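Friday night, kettle on

Well, the blocks finally have a home, sort of! Reet rang at lunch to say she'd found the old shape sorter lid at the back of her hall cupboard but not the box that goes with it, so I told her to hang on to it and I'd have a dig around at my end. An hour on my hands and knees (my poor knees) and I came up with a puzzle missing its corner, a sock, and a fair few blocks from under the couch.

Washed them in the laundry sink with a squirt of dish soap and left them on a towel while I hung out the sheets. Osvaldo wandered through and asked if I was making soup.

My favourite colour is still the green, same as when I was small and used to pinch Dalia's crayons. I think the stars are the ones the little fellow will go for, he's mad on anything with points he can poke into playdough. Mum would've said they were too nice to play with and put them up on a shelf, and then none of us would have touched them for 2 years.

Anyway, I put the board down on the blue pegboard table and spread them out for a proper look before deciding what goes in the bag for Plomness. Two stars, one green and one red, the little blue house shape, a cube, a cylinder in green and another in red, and that funny yellow one I can't decide about. Heart? Kidney bean? Reet says heart. I'm sticking with bean.
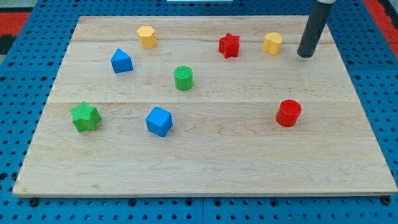
Saturday, early

Couldn't sleep, so I've sewn a drawstring bag out of the leftover curtain fabric. It's a bit wonky on one side but it closes! Must ask Saimi if she wants the puzzle, corner or no corner. Also need milk, and stamps.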